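I've been trying to learn to bake from my grandmother's recipe cards, and I have to tell you, it has been a journey. There are 233 of them in an old shoebox, and when she moved to the apartment in Skeneck she handed me the box and said "good luck." No index, no order, and half of them don't have an oven temperature. One just says "bake until right."

I started with yeast dough because that was the thing I missed most. My first loaf in Trorkthorpe (we'd been in the new house for a week and I couldn't find the measuring cups) came out like a doorstop. I'd used water that was way too hot and then got impatient and skipped the second rise. My husband ate two slices with a lot of butter and said nothing at all, bless him.

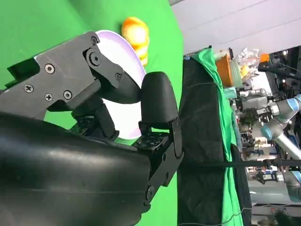 Up close with the black fingers.

So I slowed down. I bought a cheap kitchen scale, which Grandma would have laughed at, and I started writing the weights on the backs of the cards in pencil. Her "coffee cup of flour" is a lot smaller than any coffee cup I own! I also quit kneading on the counter next to the window. It's drafty there, and the dough just sulked. Now I let it rise on top of the fridge with a towel over it, and it's so much happier up there.

Then I got brave and tried steamed buns, card number whatever, the one with the soy sauce stain. You roll out one plain dough and one colored dough, stack them, roll them up and slice. I wrapped the lid in a dish towel so it wouldn't drip on them, and I got 3 good ones out of the first batch. The others unrolled themselves in the steamer.

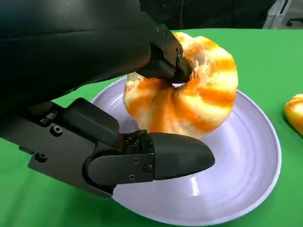
Delphine Nakamura wrote in to say that my dough was almost certainly too wet, and that I should brush a little milk between the layers and let the rolls sit for twenty minutes before the heat goes on. She also thinks I should turn the burner off and leave the lid alone for five minutes at the end, so the buns don't wrinkle. I tried all of it the next morning and she was right on every count, darn it.

What I didn't expect is how much of this is waiting. I'm a terrible waiter. I've read most of a mystery novel in twenty-minute pieces, standing up, and I still couldn't tell you who any of the cousins are.
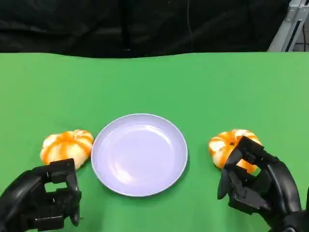
Pale plate, green cloth.

Next up is the fall stuff, and yes, I know it's nearly June. But the pumpkin bread card is the one with the most handwriting on it - three different pens, little arrows everywhere - and I don't want to wait until the leaves turn. My big question is whether to roast and mash my own or just open a can like a normal person.
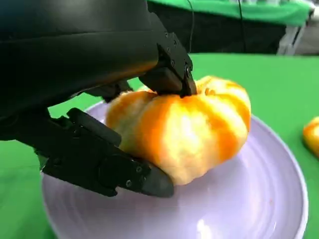 Canned is fine, my aunt told me over the phone, and Grandma used it every single year and hid the cans at the bottom of the trash. I had to sit down for a minute! All those years of us bragging about her fresh pumpkin. Anyway, I've got two cans in the pantry now and the loaf pan is greased, so I'm going in tonight. If anybody knows what "a good bit" of nutmeg means, please leave me a comment before supper.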